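Civley pub register: data card

Maintained by Rosalía Mateos
Last rebuilt in May
Format: one CSV file, UTF-8, comma separated, header row present

Summary

The register lists licensed premises open to the public in the Civley district, with opening hours, beer range and transport notes. It was compiled for people planning multi-stop pub visits by bus or on foot. Hotels with residents-only bars are excluded. Members' clubs are included if they admit visitors on the day.

Fields

pub_id: integer, stable between releases. IDs of closed pubs are never reused.
name: the name on the sign. Former names go in alt_name, separated by semicolons.
village: the settlement as written on the bus timetable, which does not always match the postal address.
open_from, open_to: 24-hour local time, one row per pub per day type (weekday, Saturday, Sunday).
cask_lines: number of hand pumps in use at the last visit. Zero is a valid value. Blank means not checked.
food: none, snacks, kitchen.
walk_min: minutes on foot from the nearest stop, at an ordinary pace and without shortcuts over private land.
last_checked: year and month.

Collection

Each pub was visited at least once. Hours were copied from the door or the bar, and if neither showed them, staff were asked. Web listings were used only to find candidates. A pub found shut during its posted hours got a second visit before its status was changed.

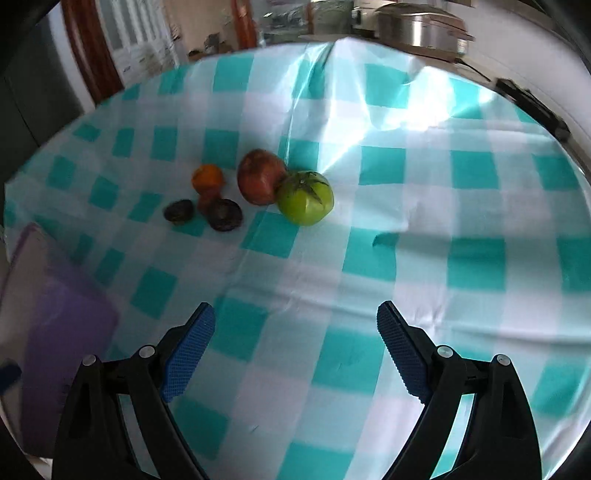 The food field records what was on offer at the time of the visit. A kitchen that closes early is still coded as kitchen, with the closing time in notes. Seasonal menus are not tracked.

Known problems

Hours for 17 rows in the Peñalver valley predate the winter timetable and should be treated as stale. The Dratutberg rows use an older village spelling; join on pub_id instead. Walking times over 90 minutes were dropped and appear as blanks. Two pubs share the name Railway, so do not use name as a key.

Route file

routes.csv gives suggested orderings of up to five pubs per day. It was produced with Levex, a small script in the tools folder, and does not account for canceled buses. Rerun it after any change to open_from or open_to.

Corrections

Send the pub_id, the field, the new value and the month you saw it. Corrections without a month are held until someone can visit. Closures need a second source.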